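Sorting out the spare room, part two

I got back to the spare room in February after leaving it half done over Christmas. The chest of drawers went to Nosipho, which freed up the whole back wall, and I sold the old printer for 16 pounds.

What was left was the small stuff. Chargers, spare bulbs, two tape measures, a bag of picture hooks. I'd looked at plastic boxes with lids but I know I never put lids back on. 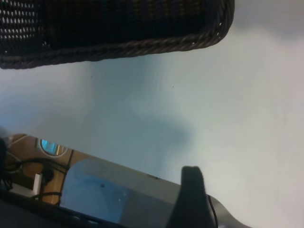

Baskets were what I settled on in the end, one for cables and one for everything else. I wanted something dark so it wouldn't show the dust. The very dark brown wicker does that well enough, and the thick twisted rim is easier to get hold of than the cut-out handles on my old ones. Cables go in first thing in the evening when I finish work.

Next job is the shelf above the door. Lindiwe has offered to lend me her drill.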